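Ticket 488 - Serkthorpe away, online tickets not scanning
Opened 5 Jan 2018, Zoila Urrego
Status: open

Turnstile 6 rejecting anything bought through Urnetell. Paper ones fine. Red light, "already used", fans havent been in yet. 50 people stuck outside at kick off, let them in by hand off the list.

Tried: restart, new cable, swapped reader with turnstile 14. Same fault so not the reader.

Season cards ok. Under-16s ok. Only match day sales.

Rang Isitz, they say refresh the fixture file. Did that twice, no change. Will try agian before the reserves game.
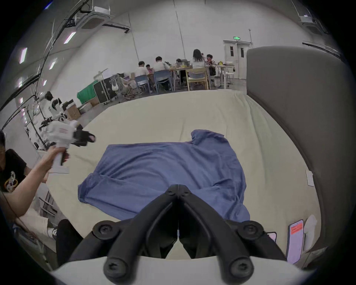
Sándor Jakab: Fixture file still has the old date for the postponed cup tie - both matches share one code. Have split them, please rescan a few and send me the log. Need it sorted before the February home games.

Rescanned four, three went green. Log sent.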